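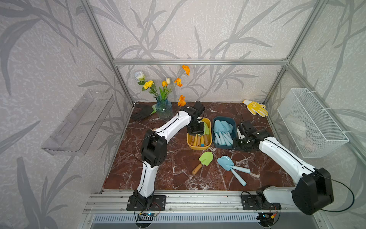
14/10/2026, trash pickup contract, continued

Spent most of today with the missed-pickup log the city sent over, all 2,895 lines of it, and a large pot of tea. Bless whoever typed these in, but every call center shift seems to have had its own way of writing an address, so the morning went to plain cleanup before I could sort anything by ward. Kaiwen, your street name list was a lifesaver – thank you again!

What I have so far covers August only, the first full month under Pramgate. Ward 16 has far more complaints than its neighbors, and my first thought was that the new crews were skipping the alleys up there. Then I talked to Chanida, who reminded me (very kindly, I should have remembered) that the old city crews handed over the alley routes on paper and that the last two sheets for 16 went missing for a while. So I've put a mark next to those lines and left them in for now. Would like a second opinion on that.

The part that bothers me more is the closing codes. A complaint marked "resolved" by Pramgate can mean a truck went back, or it can mean the caller was told to wait for the next regular day. I pulled 32 resolved ones to read in full and gave up guessing on nine. Under the contract a late fix costs them money and a "resolved" doesn't, so the council really ought to know which is which before the renewal talks.

Wichai is asking the public works office for the truck GPS records. They want $1,000 for the export, which made me laugh out loud, and then I stopped laughing and wrote to Siriporn about the budget.

Still to do: match duplicates by phone number, redo the ward 4 map (I had the old boundary on it, sorry all), call Kanyarat back about the Bakon bid.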